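4. Recording examples in simulation

This section explains how to record examples (we call them episodes) with the Prilent recorder. Read section 3 first and make sure the glove calibration is finished. If you only want to replay old episodes, go to section 6.

4.1 Before you start

1. Start the Nakden server and wait until the status line says READY.
2. Open the recorder and choose your task from the list. Use the task name exactly as it is written in your work plan. The training scripts sort the episodes by this name.
3. Choose an empty output folder. The recorder needs 3000 MB of free disk space for one full session.
4. Set the episode limit to 45 seconds. Longer episodes are accepted by the recorder, but the training scripts will skip them.
5. Put on the glove and hold your hand flat until the signal indicator turns green.

Note: The recorder saves the hand joint values and the head view together. You can not switch off one of them in this version.

4.2 Setting the surface appearance

Every session should use a different surface appearance, so the model does not learn to depend on one table or one floor. The appearance is set in the Look tab.

1. Open the Look tab and press New Seed.
2. Choose a table material from the Drosell pack. Wood, stone and painted metal are available.
3. Move the Tint slider. Strong colors are allowed and also useful.
4. Set Gloss between low and medium.
5. Press Apply and wait until the view is redrawn.
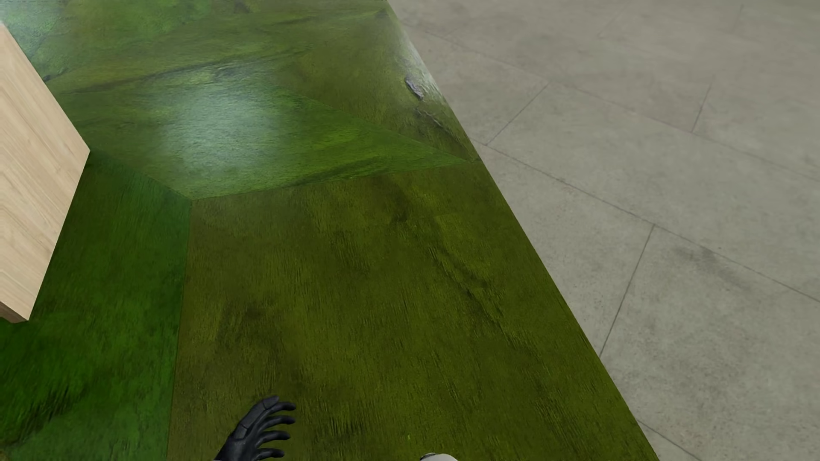

Gloss is the setting that causes most of the rejected episodes. A little reflection is good for training, but a light spot can hide a small object when the object lies inside it. With a green tinted wood finish like this one, look for the whitish-blue patch on the bright section of the surface and keep your start positions away from it. Cracks and dark marks in the grain do not need to be removed. If the reflection covers the place where you want to work, lower the Gloss value or press New Seed again.

Caution: Do not change the Look settings while an episode is being recorded. The file will be saved without an error message, but the appearance data will be wrong for the whole episode.

4.3 Recording an episode

1. Bring the hand to the rest position and keep it still.
2. Press the left pedal. You will hear one short tone.
3. Do the task at a calm, even speed. If you make a small mistake, correct it and continue – corrections are useful examples too.
4. Return the hand to the rest position.
5. Press the left pedal again to stop. Two short tones mean that the episode is saved.
6. Mark the episode as Success, Partial or Discard.

Repeat these steps until you have up to 400 episodes for the task. You may divide them over several days. Take a break when your arm feels tired, the movements become uneven before you notice it yourself.

Note: If the simulated hand shakes while your own hand is still, stop the recording and repeat the glove calibration. Do not try to hold the hand more firmly.

4.4 Checking and uploading

1. Open the session in the Tkachuk viewer.
2. Play the first and the last episode completely. For the others, a fast playback is enough.
3. Check that the hand stays inside the view during the grasp. It is allowed to leave the view at the start and at the end.
4. Delete the episodes marked Discard.
5. Press Upload and leave the computer on until the progress bar is full.

If the upload stops in the middle, press Upload again. Files which are already on the server will not be sent a second time.

Questions about task names and work plans go to Ratree Phuthong. For problems with the glove, see section 9.

Section last changed: 22 September 2021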